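Henare Street Community Kitchen — minutes of the September meeting

Held Tuesday, 6:30 pm, upstairs room. Lindsay Tamihana in the chair. Nine members present, two apologies received.

Minutes of the last meeting were accepted with one correction: the freezer repair was paid in full, not in part.

Rent. The landlord has offered to renew for another year at $900 a month. Members felt this was fair but want the back door fixed first. Lindsay will write to the landlord and ask for a date. Decision held over to October.

Fall bake sale. Last year's sale brought in $700 after costs. This year we have 12 tables booked, including one for Botamik, who will sell herb plants and share the end wall with us. Setup starts at 7 am. Pastries are to be priced singly and by the half dozen.
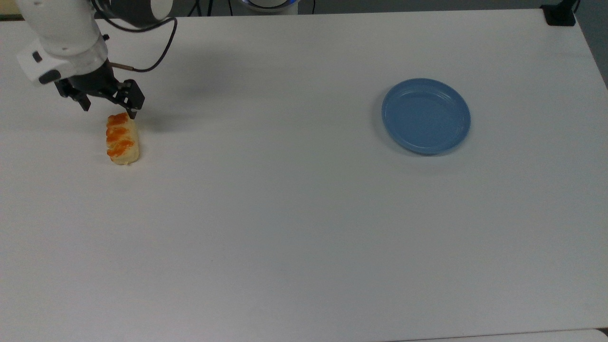 Bakers should label anything with nuts and bring a written list of ingredients. It was agreed that unsold items go to the Zunarness shelter the same evening — last year they sat until Monday and had to be thrown out. A driver is still needed.

Newsletter. The mailing list now stands at 142 names. Printing costs have gone up again and there was some discussion of going to email only. Several members were against it. Agreed to print four issues a year and email the rest.

Oven. The left oven is running hot. Lerent quoted for a new thermostat but left out labor. A full quote is to be requested before anything is spent.

Other business. Keys: two sets are missing. Please check your coats and cars.

Next meeting same time and place, second week of October. Meeting closed at 7:50 pm.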